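Pre-run safety check – two-arm can sorting cell
Clarkix student robotics project, Clurkolham lab
Sunday, May 9, 2021
Checked by: Sem Hermans. Second person: Nazar Karpenko

OK = fine to run. FIX = fix before power on. WATCH = run but keep an eye on it.

1. E-stop, bench side – OK
Pressed it with both arms moving slow, both stopped. Reset needs the key turned all the way, half turn does nothing.

2. E-stop, desk side – FIX, then OK
Was buried under someones jacket. Moved jacket. Please dont hang stuff there.

3. Arm mounting bolts – OK
Witness marks still lined up on both bases. Stepan re-torqued after last practice, initialed on the sheet.

4. Cables on arms – WATCH
Left arm, wrist bundle rubs a bit at full reach. Extra velcro added. Danylo wants a proper sleeve, order is in with Pasichnyk, no date yet.

5. Overhead cables – OK
Tugged each one by hand. Nothing came loose. Should not be able to touch a gripper at top height, so keep the Z limit at 600 mm. Do not raise it for the demo.

6. Gripper fingers – OK
Pads on tight. Right side pad is wearing on the inner corner, spare set in the drawer labeled Tindia. Pinch force set to low, leave it low while people are still teaching by hand.

7. Table surface – WATCH
Wiped down. Scuffs and scratches are old, no lifted edges I could feel.

8. Test objects – OK with comments
Cans only today. Mixed sizes and brands are fine, that's the point of the sort task, tall Red Bull and the Celsius next to the Coke cans. No dented ones, no open ones. Check the rims with a finger (gloves!!) before they go on the table. Anything that leaks goes in the bin right away and the run stops, no "one more try". 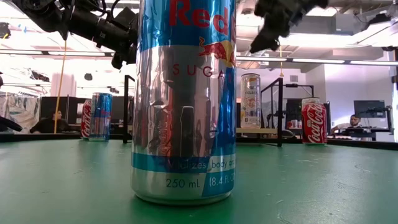 Spacing is the other thing. If two cans stand closer than a finger width the gripper tends to clip the second one on the way in. Pieter lost most of a practice to this. Spread them out at reset, then hands OFF the table and say "clear" out loud before anybody hits start.

9. Speed limit – OK
Both arms capped at 500 in the config. Checked in the file and on the pendant, same number. Stepan had it higher for a test, put back.

10. People – WATCH
Desks behind the cell are in use during runs. Fine as long as chairs stay on the desk side. If someone needs to get past the back edge, pause first – a shout is not a pause.

11. Logs – OK
396 runs in the log, 2 stops marked as contact, both can vs can. Neither one involved a person. Write the reason in the log every time pls, "oops" is not a reason.

12. First aid kit, gloves, glasses – FIX
Glasses fine. Gloves down to one medium pair. Nazar to restock before next session.

Open items: wrist sleeve (Danylo), gloves (Nazar), pad swap by July (Pieter)

Cleared to run at low speed once item 12 is done. SH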